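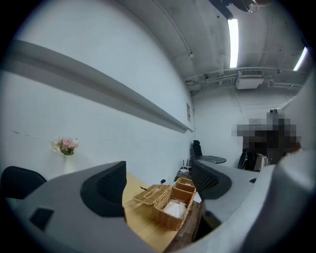 Joncombe tablet firmware group
Minutes, November meeting, 14:00

Present: Svatopluk Danko (chair), Malou Stougaard (minutes)

1. Previous minutes
Accepted with one correction. The standby figure in item 4 should refer to the Folodero 10, not the Folodero 8.

2. Headphone output
Danko reported that the Folodero 10 clips at the top two volume steps with low-impedance headphones. The Slanina codec driver applies its gain table twice after a resume from sleep. A patch is in review. Speaker output is not affected.
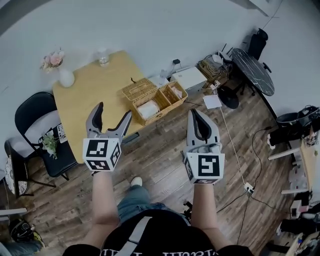
Question from Stougaard: Will the patch lower the maximum volume for existing users?
Danko: Maximum volume stays the same after a cold start and drops to that same level after a resume.

Agreed to mention the change in the release notes.

3. Battery reports
Stougaard went through the logs sent in from build 759. The drain was confirmed on units with the keyboard cover attached. Build 935 polls the cover every 30 seconds when the screen is off, and the drain no longer shows in the lab logs.
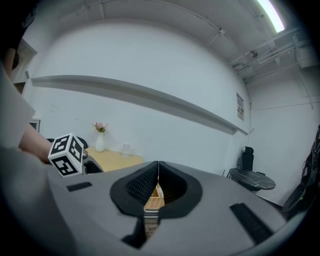

The same build will go to the Tirninholm test pool before general release. The pool stands at 3,495 registered tablets. Danko asked that units with third-party covers be tagged separately in the results.

4. Display calibration
Deferred. The color profile for the second panel supplier has not been received.

Action: Stougaard to request the profile again. 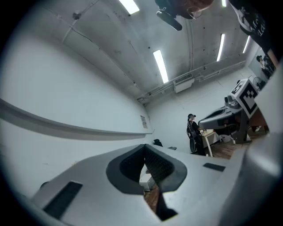
5. Other business
Bug tracker categories for audio and power to be split. Danko to set this up before the next build.

Meeting closed at 15:10.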